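The Party Drawer

Every house I've lived in has had one drawer where birthdays go to wait. Ours is in the hall, under the phone charger, and it holds ribbon, candle stubs, half a roll of cellophane and a bag of white balloons I bought for a baby shower in April and never opened. Last month I pulled the whole thing out onto the floor and decided I was going to get good at this stuff (wrapping, tying, blowing things up) before my sister's big anniversary lunch. Almost 20 people, and I'd promised favors!

I started with the clear film, which I've always been scared of. It squeaks, it sticks to your sleeve, and every crease you put in it stays there and shines at you. My mother used to pull it tight and run the scissors through in one long glide. I hack. My first piece had an edge like a coastline, so I trimmed it, and then I trimmed it again, and by then it was too small for a jar of jam.
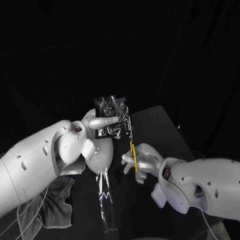 Jarrah Trevaskis swears by holding the sheet up and letting it hang, never cutting it flat on the table, and says a fresh pair of scissors matters more than any fancy roll. Fine, I bought new scissors. They're Hollis, they cost me 15 dollars, and I hid them from the kids the minute I got home. The difference was huge! I got through 13 favors before supper and only threw two in the trash.

Then came the balloons, and I had opinions about those already. Don't blow them up rock hard. Leave a little give and the neck is long enough to wrap around two fingers, and you can pull the end through without losing a fingernail. I pinch the neck with one hand and stretch with the other, and I do it sitting down, with the radio on, because I get dizzy.

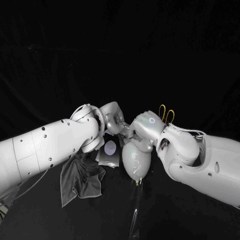 White ones are my favorite for a lunch table. They go with any plates you own, and when the sun comes through a window they look like lamps. I tie mine in bunches with plain kitchen string, the ends left long, and tape them under the edge of the table so they bob around by everyone's knees. My nephew thinks this is the best idea I've ever had.

The leftover cellophane is back in the drawer, rolled around a paper towel tube with a rubber band at each end. The jam jars are lined up on the piano.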